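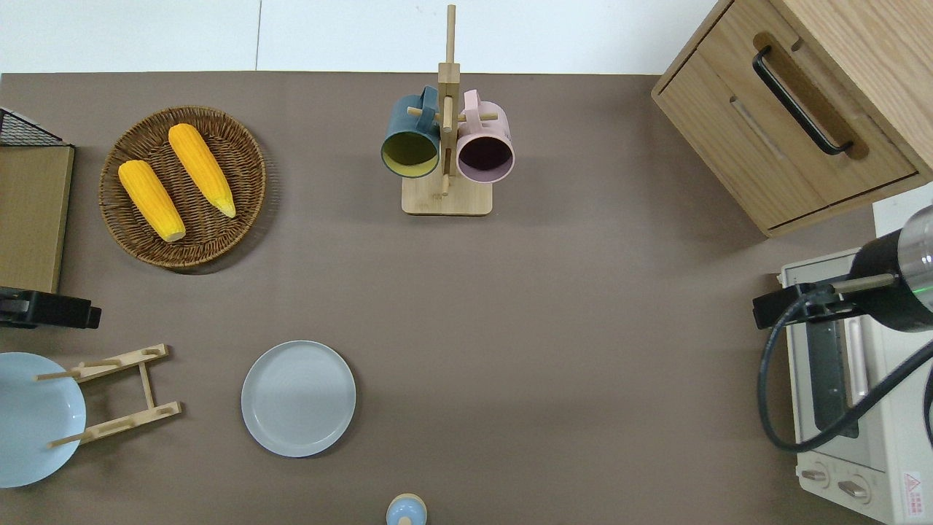

The table at the Lindsay Street annex, with the mugs on their stand and the gray plate on the table.
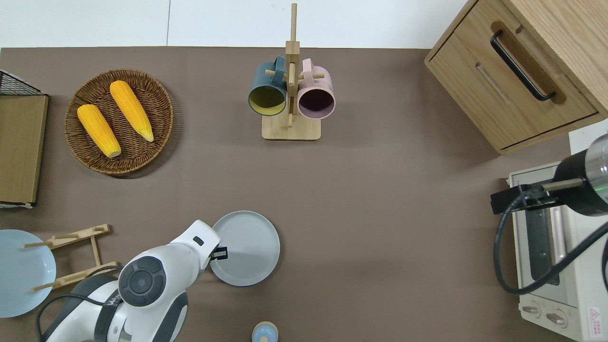

Jacinto Jaramillo
Contributing Writer, Fiction

FINDINGS OF THE EXAMINER

The Examiner was instructed to determine whether the unit supplied by Zillus could be certified for domestic service under Schedule 4. The applicant, Mrs. Vosto, had requested a certified unit in May. She was informed that her request would be held until the determination was made.

The examination was conducted on 2018-08-03 in the annex on Lindsay Street. The table had been arranged according to the approved plan for a household of modest size. Corn was provided in a woven tray. The mugs were placed on their stand. The plates were to be returned to the rack, and the oven was to be opened and closed.

The Examiner took his seat and read the standard instruction aloud, as the rules require, although the unit had no means of hearing it.

"You will put away the dishes in the manner of a person who lives here."

He had read this sentence at 236 examinations. It had been drafted before his appointment, and the office held no record of its author. In his early years he had asked for a definition of the final clause. The reply stated that the clause was considered clear.

The unit began with the gray plate. The gripper came down at the left rim and stopped. The Examiner wrote the time. Under the rules a pause of five seconds was to be entered as hesitation, and a longer pause as failure to proceed. He watched the second hand and found that he was thinking of his mother's kitchen in Plondia, where she had often stood over the sink with one hand on a plate, looking at the yard. It had not been recorded as anything.

The gripper closed. The plate rose a short distance, tilted, and was set down again where it had been. The unit tried a second time. On the third attempt it carried the plate to the rack and released it, and the plate leaned against the dowels at an angle the Examiner would not have chosen.

He considered the form. Under "Task complete" he was permitted to write Yes or No. Under "Remarks" he was permitted one line.

The representative from Zillus, who had remained by the door throughout, asked whether the angle would be held against them.

"The angle is not addressed," the Examiner said.

"And the attempts?"

"Three are allowed."

The oven was opened without incident. It was closed with more force than necessary, and the mugs moved slightly on their pegs. The representative apologized. The Examiner replied that apologies could not be entered.

Out of a possible 100 points, the unit received 61. The passing score was 60. The Examiner added the column again and obtained the same figure.

Mrs. Vosto was notified by letter. The letter stated that the unit was slow, that it was fit to handle plates, and that its handling of oven doors should be supervised. She was advised that the certificate would be subject to renewal.

When the representative had gone, the Examiner went to the rack and straightened the plate. He then returned to his chair, turned the form over, and wrote on the back, where no entry was provided for, that the plate had been moved by the office after the close of the examination.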